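From the Ward End: council notes for May

A chain, a gavel and a very long agenda 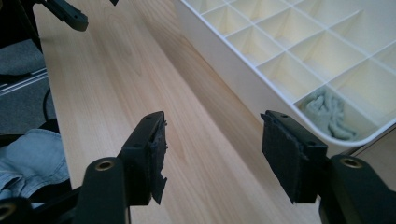 The annual meeting is the one night of the year when the council puts on its good shoes. There is a new mayor in Hurken, as there is every May, and by half past nine the chain had gone from one set of shoulders to another with only one snag, a literal one, involving a cardigan. Applause followed. So did the minutes of the previous annual meeting, which were approved by people who had plainly not opened them.

For readers new to town: the mayor of Hurken is chosen by the other councilors, serves for a year, and has the power to run meetings, cut ribbons and break ties. The job pays a small allowance that a former holder once described to this newsletter as "mostly dry cleaning." It is still fought over as if it came with a castle.

This year's vote went to a second round. The first split evenly between the two larger groups, with the independents abstaining on the grounds that they had been asked too late and not nicely. A recess was called. It was meant to last ten minutes and lasted long enough for the public gallery to finish the cookies put out for afterward. When everyone filed back in, the independents had discovered a warm regard for the candidate from the Skevetti side of the river, and the thing was done in under a minute.

What was said in the recess is anybody's guess, but by the end of the evening an independent was chairing Planning, another was vice chair of Roads, and the long-stalled resurfacing of the Karimi Street parking lot had been moved up to the first meeting in July. Make of that what you like. I've wanted that lot resurfaced since I lost a hubcap in it, so I'm prepared to make nothing of it at all.

The speeches

The outgoing mayor spoke for longer than the clock on the wall thought wise. We heard about the footbridge (open), the library roof (patched), the skate park (under review) and the visit from our twin town, during which the band played the wrong anthem and the guests, to their lasting credit, sang along anyway. There was a thank-you to the clerks, who got the loudest applause of the night and looked as though they'd have preferred the evening off.

The incoming mayor was shorter and a bit more pointed. The theme for the year is "an open door," meaning a drop-in hour at town hall on the first working morning of each month, no appointment needed. I asked which door, as the front one has stuck since the winter and most of us go in past the bins. I was told it was a figure of speech, and then, after a pause, that somebody would look at the door.

There was also a promise to work with all sides of the chamber. Every new mayor makes it, and most keep it until the first budget session. The leader of the other group replied with congratulations so stiff you could have ironed a shirt on them.

Who sits where now

The committees got shuffled, and this matters more than the chain does, so bear with me.

Planning goes to the independents, as above. Expect more site visits and fewer unanimous votes. The Zestevura application – the one for apartments on the old bottling works, with the roof garden that looks so lush in the drawings – comes back to them in the fall, and the new chair has already said the parking numbers "need another look." In planning language that is practically a shout.

Roads stays with the same chair for a fifth year. The potholes also remain in place.

Parks and Leisure has a full set of new members, three of whom told me separately that they hadn't asked for it. I think they may turn out to enjoy it. You get to argue about ducks.

Finance is where the fight was. The larger group wanted to keep both the chair and the vice chair, and the others wanted at least one of them, and for a while it looked as though we might all be there until breakfast. The compromise is that the posts are split and the committee will meet in public from now on, except when it goes through contracts. That last part has been asked for in this newsletter many times, once in capital letters. I would like to claim credit, but I suspect the real cause was that the small meeting room has no air conditioning and the public one does.

The numbers, such as they are

The gallery holds 55 and was full at the start. By the time we reached the calendar of meetings I could have lain down across a row. If you've never been, I do recommend going once, with a cushion.

The consultation on bus routes also came up under reports. It drew 154 responses, more than the last few consultations managed between them, and most were against moving the stop outside the health center. The report recommends moving the stop outside the health center. A councilor asked, quite gently, what the consultation had been for. The officer said the responses had been "noted and weighted." There followed one of those silences in which you can hear the projector. The item has been sent back for more work, so if you wrote in, you may just have done some good, and if you didn't, there's likely to be another chance before school starts again.

The allowance for councilors goes up by 2 percent. Two members voted against, both of whom will be receiving it.

The robe question

I can't let this go by. A motion was put forward to do away with the mayoral robe for everything except the November service of remembrance. It is heavy, it is red, it smells of the closet it lives in, and the fur trim came from an animal that must have died around the time of the telegraph. The case for scrapping it was that it makes the council look like a museum. The case for keeping it was that people like museums.

The debate took roughly 20 minutes, longer than was spent on the housing repairs backlog. One member spoke of dignity. Another spoke of moths. A third said that when the mayor visited her grandson's class in the robe, the children talked of nothing else for a week, and when the mayor came back in a business suit they asked whether he was there to fix the photocopier. That seems to have settled it. The robe stays, subject to cleaning, and three quotes are to be obtained.

The housing repairs backlog, for the record, has been deferred to the next ordinary meeting. The report is in the public pack if you want to read ahead, starting on the page after the robe.

Heard in the hallway

The Skevetti residents' group is pleased with the result and is trying not to look it. They have never had a mayor from their side of the river before, and there's already talk of moving the holiday lights switch-on to Skevetti green. The traders on Main Street are not keen. This one will run and run, possibly until the lights themselves are due to go up.

The other group is said to be thinking about a change of leader before the fall. I was told this by two people who each asked me not to say where I'd heard it, and then each told me it was the other one who talks too much.

And the deputy mayor, chosen without a contest, is the youngest member of the council and turned up on a bicycle. The deputy's chain is shorter than the mayor's and doesn't come in a box, so it went home in a bike basket under a rain jacket. Insurance was mentioned. The subject was then changed.

Coming up

The first drop-in hour is in July, front door permitting. Finance holds its first public session later the same month, in the main chamber, and the papers should be online a week ahead. If you'd like to speak at a council meeting you need to register with the clerks by noon the day before, and you get three minutes, timed by a small lamp that goes from green to amber to red. I've seen people keep talking through the red. It doesn't do anything, it just stays red, but the chair starts to breathe through the nose.

Corrections from last time: the footbridge was closed for eleven weeks and I wrote months, though it felt like months. Also the allotment waiting list is held by Parks and not by Roads, as Roads has asked me to make very clear.

Letters and complaints to the usual box inside the library, left of the returns slot. Please sign them. The anonymous ones are often the best written, but I can't print them.

Posted 2022-06-05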